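Section 3: Sorting your cables before you hook up the Lusix

I know, I know, you want to plug the thing in and hear some music! Give me a few minutes first. I set up my first Lusix receiver with every cord I owned in one big heap, and I spent a whole evening chasing a hum that came from one bad audio lead.

1. Unplug everything from the wall. Speakers, turntable, TV, the lot.

2. Pull out all your loose cords and make three piles: power, audio, and "no idea." (My third pile is always the biggest.)

3. Bend each audio lead gently near both plugs. If it feels crunchy or you see bare wire, toss it.

4. Put a bit of tape on both ends and write where it goes. I use a paint pen, as regular marker rubs off by July.

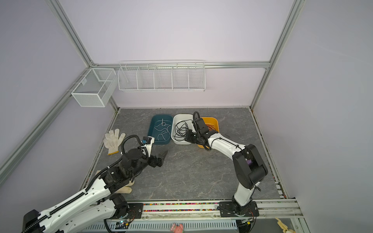

5. Run the speaker wire next, left side first. The striped wire goes to the red post on both ends. Leave 11 inches of slack behind the receiver so you can slide it out later without yanking anything.

6. Keep power cords and audio leads apart. If they have to cross, cross them at a right angle.

Note: the older Zarkel speakers have spring clips, so strip a little less wire for those.

Caution: don't let bare strands from the red and black posts touch. Twist each end tight before it goes in, and check it again before you turn the power on.

Once both speakers are wired, go on to Section 4 and plug in the receiver.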